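Cleaning up my gripper width code, part two

In the last post I promised to write less and to finish more. The first half did not go so well, but the second half is done. The new width estimator is merged, the old one is deleted, and I can finally tell what was wrong with it.

For readers who come here from a search engine: I work on the software for hand-held grippers with two fingers. A person holds the gripper and does a task, and later a policy learns from the recording. For this the policy needs to know, for every frame, how far the fingers are open. We do not have an encoder on the fingers, so the width must come from the picture. My small library for this is called Pella, and it sits between the recorder and the training code, which we call Fendix.

The first version of Pella was very simple. I looked for the blue pads in colour space, took the centre of each blob, measured the distance in pixels and passed it through a straight line fit. On my desk it was very good. I was proud of it for two weeks in February.

Then I ran it on a full set of recordings, 3861 frames which I had labelled by hand over many evenings (I do not recommend this, but I also do not know a better way). Most of the frames were fine. In 119 of them the error was bigger than I can accept, and the bad ones were not spread evenly. They came in groups, nearly always when the fingers were closed on something round.

At first I blamed the colour threshold. I moved it up and down, I tried another colour space, I tried to correct the white balance from the corners of the picture. Each change repaired one group and broke another one. When you see this pattern you should stop and go for a walk, and I did not stop. I lost four evenings.

The real reason was the centre of the blob. When the fingers hold a large round thing, it covers a part of each pad, and the part that stays visible is not in the middle any more. The centre moves, and the width moves with it. With a thin object, for example a pen, almost nothing is covered, so on my desk I never saw it. I had tested only with pens and one box of screws.

The new version does not use the centre. It uses points on the front plates, where the screw heads give good small features, and it fits a model of the linkage to these points. The linkage has only one degree of freedom, so even a few good points are enough. The blue pads are now used only for the first guess. I keep the last good estimate as a starting value, and I limit how much the width can change between two frames. The limit is a number in the config file with an ugly name, max_dw, and I will rename it when I have courage to break everybody's config.

One more problem came when there are two grippers in one view. The old code looked for two blue regions and was happy with any two. The new code first decides which gripper belongs to the camera. This one is always at nearly the same place, low and in the middle, because it is fixed to the same body. The other one may come in from any side, so I mask the area where my own fingers can be and ignore screw heads outside it. It is a simple rule, but I could not find a frame where it fails. 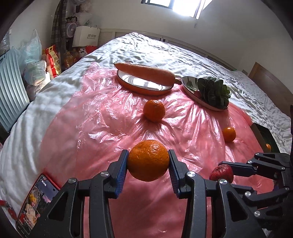 Fruit is now my favourite test. An orange or a mandarin has a size that I can check with a caliper, it does not become much flatter if the grip is gentle, and the shop sells many sizes in one bag. I take 300 frames for each size and compare the median with the caliper. For the large ones the old version was wrong in a way you could see without a plot. The new one stays within the noise of my measurement, and to be fair my measurement of a soft fruit is not very precise.

Shiny cloth and plastic sheets are still a little difficult. A bright fold can look like a screw head for one frame, and then the fit makes a small jump. The limit on the change catches most of these jumps. I have also tried a median filter over five frames, but it adds delay, and a colleague wants to run the same code live on the arm, so I left it off by default.

Speed is acceptable. I did not optimise anything, and on my old laptop it is faster than the video decoding, so I will not touch it now.

What is left to do:

Write the calibration tool again, because the present one has a window that crashes if you resize it.

Move the labelled frames from my disk to Risirier, our storage server, and write down which ones I corrected twice.

Ask the people on the Nowicki project if they still use the old output format. If they don't, I can remove the converter - it is the ugliest file in the repository.

The calibration tool comes first, and I will write about it when the window survives being resized.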